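Cell Technician, Part Time (Saturday plus two weekday mornings)
Vudeck, Seststead site

Vudeck runs a two-arm bench cell that handles drinks bottles, and the cell would like a keeper. The last one has moved upstairs to a desk and claims to miss us. You would inherit a toolbox, a spare set of gripper fingers and a logbook with 73 entries, most of them concerning cables.

The work is small, regular and fussy. Before each run you check the base mounts on the rail, follow the wrist cables by hand for rubbing, wipe the table and walk both arms home at low speed. After any finger swap you redo the camera alignment, even if it looks fine. It always looks fine. 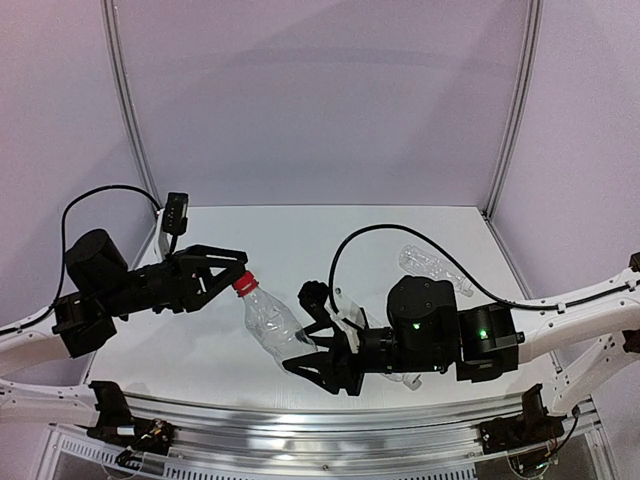 Left gripper on the red cap, right gripper at the base of the bottle.

Repairs are mostly loose screws, tired connectors and the occasional motor that wants replacing. Bigger faults go to Cetater, our service shop in Buckley, and you write the note that goes in the crate. "Arm broken" has been tried and was sent back.

You should be able to crimp a connector, read a wiring diagram and own up to a dropped screw before we power on. Robot experience is nice. Experience with sewing machines, printers or old mopeds has served us almost as well. No degree needed.

Pay is $180 a shift, with parking and coffee of no particular quality. We hope to have someone in place by July.

To apply, send one page on something you fixed and what you broke on the way.

Contact Vudeck Seststead | © Vudeck | Back to top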